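The Great Desk Clear-Out, and Other News From My Back Room

2024-09-07

Hello again! I promised in the June letter that I'd report back on my attempt to work from home like a grown-up, and I have been putting it off, mostly by working from home. So get a cup of something and settle in.

For those who joined since then, I gave up my rented desk on Olitz Street in spring. I loved that desk (the window, the bakery two doors down, the lady who watered everybody's plants whether they needed it or not) but the rent went up again and I couldn't make the numbers work. So now I write from the back room, which used to be where we kept the ironing and a lot of boxes marked MISC.

The first thing I learned is that I sit terribly. I sit on one foot. I sit sideways. By lunchtime I'm folded over the keyboard like a shrimp, and by four o'clock my neck is making a noise. I had been blaming the chair for years, and then I changed chairs and the noise came with me.
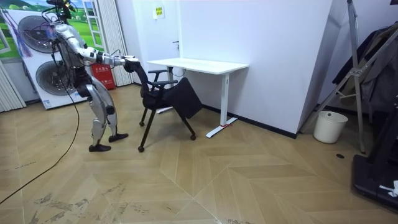

So I started getting up. That's the whole method, I'm afraid! I set the kitchen timer for 17 minutes, and when it rings I walk to the front door and back, or I put a few dishes away, or I stand on the step and look at the street. I tried longer stretches but I'd get lost in a paragraph and slap the timer quiet without noticing I had done it. Seventeen is odd enough that I pay attention.

The second thing was the screen. Mine was far too low, so I propped it up on two old Marquez road atlases, and my shoulders came down the same afternoon. Several of you wrote in after the last letter to recommend proper stands, and one of you swears by the Flultitz one. It costs 68 dollars, and I'm still thinking about it. The atlases are free and they know the way to Drivunby.

Speaking of Drivunby, the walking group there has asked me to come and read from the new essays, and I've said yes. It will be a small thing in the library's side room, with tea, and I'll send the details when I have them. If you come, please sit near the front — I read quietly when I'm nervous.

A few bits of housekeeping. The letter will go out every 3 weeks from now on, as the every-other-week plan was wearing me out. The back issues are all up on the site again after the mess in June, apart from the soup one, which I'm retyping from a printout. And if you sent me a question about index cards, I have it, I'm answering it next time, and I have a lot to say.

Write back and tell me how you sit. I read every one, usually while standing at the front door.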